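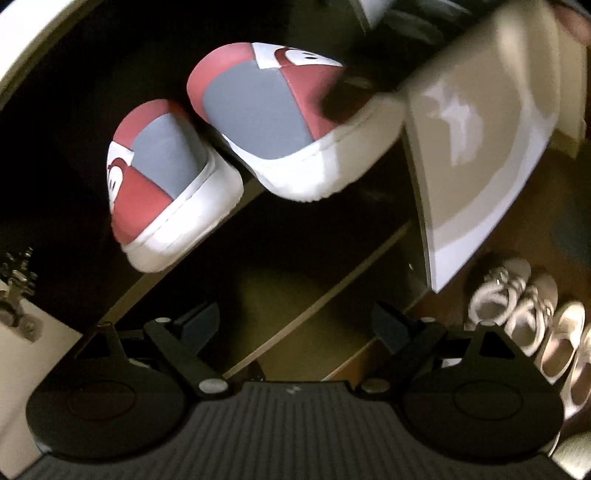
Red and grey-blue sneakers with thick white soles.

Search the manual Enter keyword

Section 7: Setting up the ground charger

Your Widau motor glider is ready for its first proper charge, and this is a fun one to do! Once the charger has been set up for your aircraft it remembers everything, and later charges come down to plugging in and pressing one button. Allow about 17 minutes for this first set-up. You will need the charger, the grey data lead, the charge key and the aircraft logbook.

These steps apply to the Nesora ground charger with the Serkik battery pack. If your aircraft has the older Sjöberg pack, use the supplement by Holger Skjelbred instead. The plugs look alike but the charge settings are different.

CAUTION: Never charge with the propeller unlocked or the master switch on. Keep everyone clear of the propeller arc the whole time the charge lead is connected.

Placing the charger

1. Park the glider on level ground, into wind if you are outside, and chock the main wheel. Tie down the upwind wing.

2. Stand the charger on its rubber feet beside the left wing root. Leave a clear space behind the fan grille. Long grass is surprisingly good at getting into the fan, so use the mat if you are on a paddock strip.

3. Run the mains lead out to its full length. A coiled lead gets hot under load. Don't use a household power board.

4. Open the canopy. Check that the master switch is OFF and the red charge key is out of the panel.

Note: The charger has its own weather cover, but the cover is for storage only. Take it off completely before you switch on.

Connecting to the aircraft

5. Open the charge flap behind the cockpit and look into the socket. The pins should be clean, dry and straight. If you find any green or black marks, stop and go to Section 9.

6. Plug in the grey data lead first and turn the collar until it clicks. The charger display wakes up and shows PACK FOUND – a very satisfying moment after all that lead wrangling.

7. Plug in the orange power lead. Push it fully home and drop the latch.

8. Insert the charge key and turn it to CHARGE. The contactors close with a solid clunk from behind the seat. That noise is normal.

CAUTION: If you smell anything sweet or like solvent, turn the key to OFF, switch off at the wall and move well away from the aircraft. Do not reopen the battery bay.

Teaching the charger your pack

9. On the display, choose NEW AIRCRAFT and type in your registration using the dial.

10. Choose the charge ceiling. The display offers 300 volts for a flying day and 247 volts for storage. Pick the storage setting if you won't be flying within the week.

11. Press LEARN. The charger talks to each module in turn and draws a bar for each one. Watching the bars come up level is one of the best bits of owning an electric aircraft, so stay and enjoy it.

12. When READY shows, press START. The ring light turns blue and pulses slowly.

Note: In cold weather the pack warms itself before it accepts any current. The ring light stays white while this happens. On a January morning in Canada it can be a long white light – leave it alone and it will change to blue by itself.

Finishing up

13. When the ring light turns green, turn the key to OFF and wait for the second clunk.

14. Remove the orange lead first, then the grey one. Close the charge flap and press on it to check the catch.

15. Write the charge in the logbook, including the finishing voltage and the ambient temperature.

If one bar stays lower than its neighbours after LEARN, run BALANCE from the service menu and leave the charger connected until it finishes. A bar that is still low afterwards needs a module check before the next flight. The procedure is in Section 10.

Set-up steps checked on the aircraft by Daichi Fujimoto, 2 Oct 2024.

Get manual updates by email Your email address Subscribe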